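November
Sidra Satti and Tuấn Triệu

How shared houses divide up the weekend: a diary project

Introduction

Our project looks at what students in shared houses do with their weekends at home, and in particular who does the jobs that come up without warning. We picked the subject after a pan of soup went over on our own cooker one evening and it took longer to agree who would clean behind it than it took to clean. Our module leader, Ghazala Bajwa, asked us to keep the question narrow, so we left out bills, rent and anything to do with landlords.

Method

We asked 15 people to keep a diary over one weekend. All of them live in shared houses on the Rutton side of town or near Figueroa Road. Each person wrote down what they did at home, when they started, when they stopped, and whether anyone had asked them to do it. Entries could be as short as they liked. The longest diary came to 2,000 words and covered one wedding, two loads of washing and a failed lasagne. The shortest was half a page.

Irfan Rana typed up the handwritten diaries and Usman Niazi sorted the entries into planned jobs, unplanned jobs and time off. We had trouble with cooking, which several people saw as time off and others saw as a job. In the end we went by what the diary writer called it. A few entries could have gone either way - one person spent an hour defrosting a freezer while watching a film - and these were talked over until all four of us agreed.
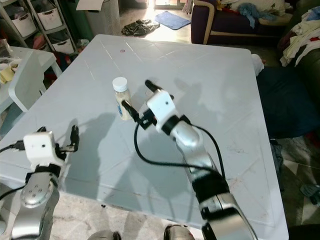 We also held short talks with the diary writers afterwards, mostly by phone. These helped with gaps in the diaries, as people tended to write a lot on the first morning and very little by the last evening. One writer filled in the whole of the second day from memory and told us so. We kept the diary in but did not use its timings.

Results

Planned jobs were shared out fairly evenly. Most houses had some kind of rota, on paper or in a group chat, and people followed it more closely than we had expected. Bins and bathrooms were nearly always done by the person named.

Unplanned jobs were different. Spills, breakages, a blocked sink and a lost key all fell to whoever found them first, and that was usually the person who spent most time in the kitchen. In one house the same person dealt with seven of these over the weekend. She wrote that she did not mind the work but would have liked a thank you. Her housemates' diaries did not mention any of the seven.

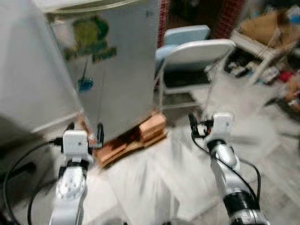

Fig. 2. Two silver and black robotic arms, one on each side of a pale grey floor.

Small jobs were also left for longer when the house had guests. A broken plate at a house in Larside sat in a carrier bag by the back door for 24 hours, and three people noted walking round it.

Problems with the project

People who agree to keep a diary may well be tidier than people who say no. We also only covered one weekend, and two of the houses were getting ready for a birthday party. Next time we would ask everyone in a house to take part, as single diaries from a house of five told us little about the other four.

We would also drop the start and stop times. Hardly anyone kept them properly and they took Usman two afternoons to sort out.

A blank copy of the diary sheet is kept with the project folder, along with the notes from the phone talks.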